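Washing-up corner comes together at the Clavier kitchen in Nusel

Friday lunch regulars at the Clavier, the shared kitchen on the Nusel side of the square, will be pleased to hear that the new sink is in and the room is open again from 6 in the evening. It has been a long wait (two months, if you count the week the plumber was poorly), and everyone has been very patient with the washing-up bowls in the corridor! 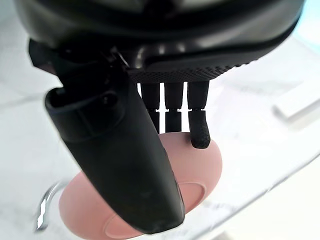
Page last changed: Friday, 17:06

Vasco Sampaio, who runs the suppers, tells us the whole job came to 2,166, which was paid for by the autumn soup evenings and a kind gift from the Bratasus bakery. He had his heart set on a marble look for the worktop, and he is very happy with it, though he does ask that people wipe up beetroot quickly, please.

The sink has two basins, and the smaller one on the right has a dark grey rack across it, so plates can drip straight down into the basin and the worktop stays clear for chopping. 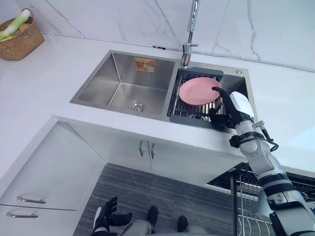 The tap pulls down as well, so the big soup pots from Nel can be rinsed without anybody having to tip them sideways, and those of us who have had a wet sleeve or two over the years will be glad of that. The pink plates are staying, and Vasco would love to hear from anyone who has more of them at home, as 17 have wandered off since last winter. Just leave them by the door, and no questions will be asked.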